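Can a Robot Fold Your Laundry?
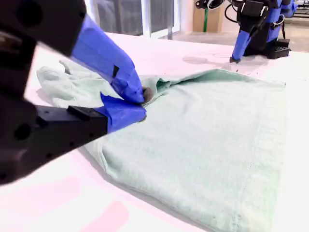
Blue fingers pinch a fold in a pale green garment.

The Ultlow is a folding robot made by a company called Dellesitz. The ads say it will "end laundry day forever." Forever is a big word, so let's check.

Folding is hard for a machine. A toy block keeps its shape when you pick it up. A shirt flops, and it lands in a new shape every time. The robot has to find an edge, pinch it and move it without grabbing the layer below.

The Ultlow does this with two fingers on each arm. You have five on each hand, plus skin that can feel how thick the cloth is.

What does it cost? The kit is $1,680. The table is extra — the ads print that part very small.

What can it fold? The box lists 4 kinds of clothes: T-shirts, sweatshirts, towels and pillowcases. Socks are not on the list. Neither is anything with a hood. And someone still has to lay each piece on the table and put it away in a drawer afterward.

Is it clever? Yes, in its way. Is it the end of laundry day? We don't think so.

Try this: fold a T-shirt using only your thumb and one finger on each hand. How long did it take?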